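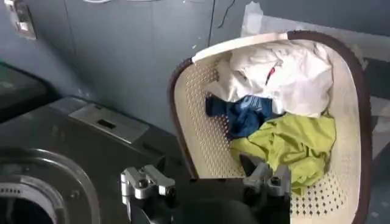
The Case for the Perforated Basket

By Rekha Singhal
Stundetti, March 2021

A household that runs one load of laundry a day runs 365 a year. The machine gets most of the attention when people shop, and the basket is bought on the way to the register. Yet every garment spends more hours in the basket than in the drum, and a fair share of the complaints that reach repair shops start there.

The usual fault is trapped moisture. A gym shirt or a hand towel goes in damp, two or three dry items land on top, and the pile sits until someone has time for it. In a solid-walled tub the damp item has one exit, upward through the rest of the load. A wall with holes in it gives air a second path. The holes need to be small enough that a drawstring or a sock toe doesn't push through, and they need to continue well down the wall, where the pile is heaviest. Many cheap baskets have holes only in the top third.

The rim is the other part worth checking before paying. A thick, rounded rim spreads the load across the hand and keeps the opening from going oval when the basket is lifted by one side. Thin rims crack at the corners first. Plastic that has turned chalky there should be replaced before it starts snagging knits.

Fula, which sells baskets to shared laundries, tested its current rim by tipping a full basket onto its side 2,000 times. That sounds like an odd thing to test, but tipping is how baskets get used. With a front-loading machine, the opening of the drum faces the user, and the natural motion is to lean the basket toward it and pull garments across one at a time. A basket that stands stable when leaned saves a good deal of picking things up off the floor.

Pulling garments across singly has another benefit. It is the last chance to see what is going in. White cotton with a dark blue item twisted into it is a common find at the bottom of a basket that was supposed to be sorted. A bright yellow-green shirt is less likely to be missed and just as likely to shed color on its first few washes. Printed shirts should be turned inside out at this point, and sleeves pulled straight. Garments that go in as a ball tend to come out as one.

How full to load a front-loader is a matter of some disagreement. The standard advice is to leave a hand's width above dry laundry for cottons and to fill the drum halfway for synthetics. Clothes in a front-loader are cleaned largely by being lifted and dropped, and a packed drum leaves them nowhere to drop. A nearly empty one is hard to balance for the spin, particularly with a single heavy item such as a bath mat. 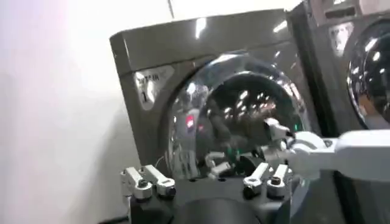
Ankit Saxena thinks the hand's width is a poor measure. Hands differ, he points out, and a stack of fleece fills the space long before it reaches the rated weight. He would have people weigh one typical basket on a bathroom scale, once, and mark the level on the inside wall with tape. For his own basket the mark came out well below the rim, at a load of 4 kilograms.

The tape method works, with one limitation. It assumes the same mix of fabrics each time. Anyone who washes jeans one day and sheets the next needs two marks.

Shared rooms add problems of their own. At Kater, a laundry used by the tenants of several buildings, the machines stand side by side in matching finishes, and until last September they were told apart by position. Users would start a load in one, come back, and open its neighbor. The fix was a numbered label on the upper front of each machine, beside the door and at a height where it can be read with a full basket on the hip. Washers and dryers are numbered in separate series, so the label has to state the function as well as the number. A label low on the body is hidden the moment somebody sets a basket down.

Shelving is the second requirement. Folded laundry needs a clean surface above floor level, and open shelves along a wall use less room than tables do. The lower shelves fill up first with boxes and oddments.

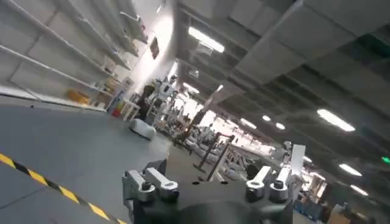 Clear floor in front of the doors matters more than shelf length. A basket placed squarely below a door blocks its user from standing close enough to reach the back of the drum. Placed to the side the door opens away from, it can be leaned in and filled without a step. Bimla Sandhu's rule at Kater is that nothing stays on the floor between loads, baskets included.

Unloading deserves the same care as loading. Small items migrate to the back of the drum and to the fold of the door seal on a washer. On a dryer they cling to the inside of the door opening. A dark drum behind tinted glass hides a dark sock completely, and looking is no substitute for a sweep of the hand along the lower edge. 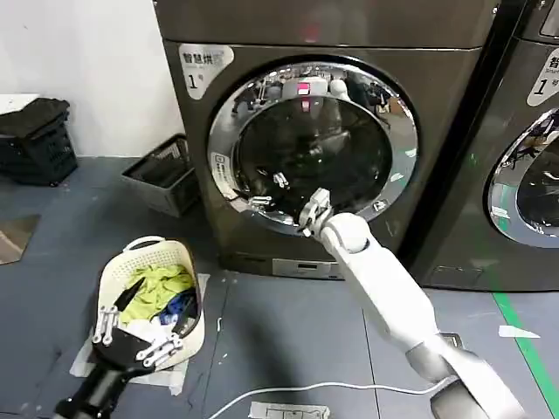

The sweep should go around the full opening and then once along the back wall. Lint comes out with it, which is a useful reminder to clean the filter. Filters on condensing models are often at the base and easily forgotten; the manual gives the location and the interval.

Clothes for hanging come out first, while the rest stay put. Knits go flat on a shelf. Everything else can go back in the basket, provided the basket is clean, and that is the step most often skipped. The basket that carried the dirty load down carries the clean one back up. Dinesh Ahuja keeps two in different colors. A single basket does the job if it is wiped between trips with a cloth and a little dish soap, inside wall and rim, then left upside down for 10 minutes to drain through the holes.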